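Teaching by hand, part two: the bed

December 29, 2022
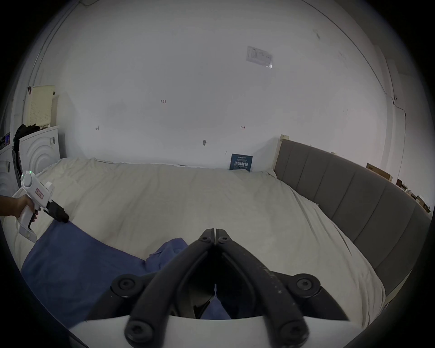 Both grippers over the duvet, with the navy cloth between them.

I said in October that I would write up the cloth work once I had done enough of it to have an opinion. I have now, so these are my notes, mostly for people who are thinking of recording their own demonstrations and want to know what the days are like.

The method is simple to describe. You hold a gripper in each hand, squeeze the trigger to close the jaws, and do the task as you want the robot to do it. A camera on the tool records what the jaws see. Later the recordings go into training, and the arm is meant to copy the movements. I use a pair of handheld units and a set of scripts called Dastden that line up the recordings from the two hands and throw out any where the tracking was lost.

Before this I spent a long while on remote control, with a setup from Ilorer where you sit at a desk and move a small pair of arms, and the real ones follow. It is good for boxes and cups. It was poor for cloth, at least in my hands. I could not feel when the fabric was caught, and the delay made me slow and jerky, and then the robot learned to be slow and jerky too. With the grippers in my own hands I still can't feel the cloth properly, but I can feel the tug when it goes tight, and that helps a great deal.

The task on the bed is to take a crumpled piece of clothing, find an edge, pull it out flat and fold it. Finding the edge is the hard part. When I fold at home I push the cloth about with my palms and fingertips and never think about it. With two narrow jaws there is no palm. You have to pick a point, close on it, lift, and look at what hangs down. If it is the wrong bit you put it down and try again.

A soft bed makes it harder than a table. The jaws sink in when you press, and it is very easy to pinch the duvet along with the cloth. My first recordings were full of this. I would lift a sleeve and a lump of duvet would come up with it. I now come in with the jaws lower and flatter, almost sliding, and close them only when the tip is under the fold. Going in from straight above works if there is a raised fold to grab, but you have to stop well short of the duvet.

Dark cloth on a pale cover is the easy case for the cameras. I have been warned that I should do pale on pale as well, and I will, but I wanted one version that worked first.

A normal session for me is 40 recordings, then a break, then another 40 if my wrists allow it. They don't always. The handles are fine for the first hour. After that my trigger finger gets stiff and my movements get careless, and careless recordings are worse than none. I delete anything where I bumped the two tools together or where I dropped the cloth and picked it up in a hurry.

Some habits I have picked up:

Move at a steady speed, slower than you would fold your own washing.

Keep the fingers of the tool in view of its own camera, and don't let the cloth drape over the lens.

Start each recording with the cloth thrown down in a new way. I used to scrunch it up in the same place each time and the robot learned that place very well and nothing else.

Decide which hand goes first and stick to it. I lead with the left. When I mixed them, the arms both reached at once and got in each other's way.

Now the results. I trained on one batch and ran it on the arms 48 times over at the Flirnthorpe workshop. Flattening was decent. The full fold, start to finish, came good on only 4 of those runs. Most of the others failed at the second corner, where the arm closed a little too early and came away with nothing. I looked back through the recordings and I do the same thing, a small early squeeze and then a second proper one. It had copied me.

So I am recording the second corner again, with one clean squeeze each time. I am also waiting on softer tips from Nigatu, which might make the pinch less fussy. Towels are next after that, then fitted sheets if I am feeling patient.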